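# Glass or acrylic for small frames?

**stustness_70**
I'm framing a batch of old postcards for my hallway before November. Most of the frames are small, light natural wood like this one.
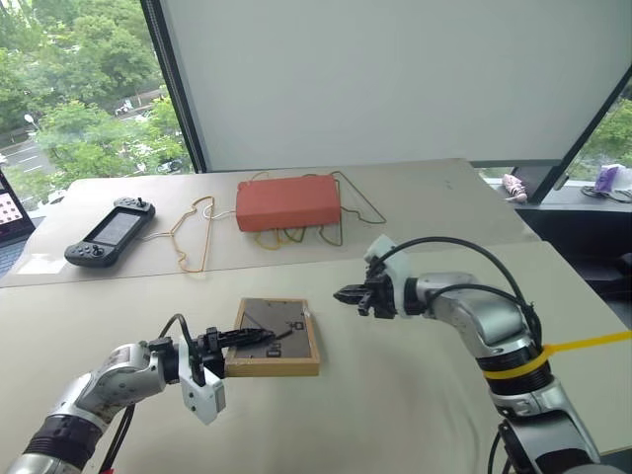
## Replies

**mapledrawer**
Glass. Acrylic scratches the first time you wipe it with a paper towel. At that size the weight doesn't matter.

**duangkaew**
I disagree for a hallway. People bump into things. I had 2 glass ones fall off adhesive strips and spent an evening picking slivers out of the rug. Acrylic costs a little more, but you can cut it at home with a scoring knife.

**mapledrawer**
That's a problem with the strips. Use a nail.

**stustness_70**
The walls are plaster and I'd like to avoid nails if I can. Does either one help with fading? There's a window at the end of the hall.

**cultatcombe**
Plain glass and plain acrylic both let enough light through to fade ink over time. You need the UV kind. Also put a mat or a thin spacer in. I had a card from the 60s stick to the glass in a damp room and lost part of the sky getting it off.

**duangkaew**
+1 on the spacer. Plirema sells them in strips with adhesive on one side. Cut them a bit short so they don't show at the corners.

**mapledrawer**
Or scan the cards, hang the copies and keep the originals in a box. Then plain glass is fine.

**stustness_70**
I want the real ones up. I'll price UV acrylic for the cards nearest the window and use the glass I have for the rest.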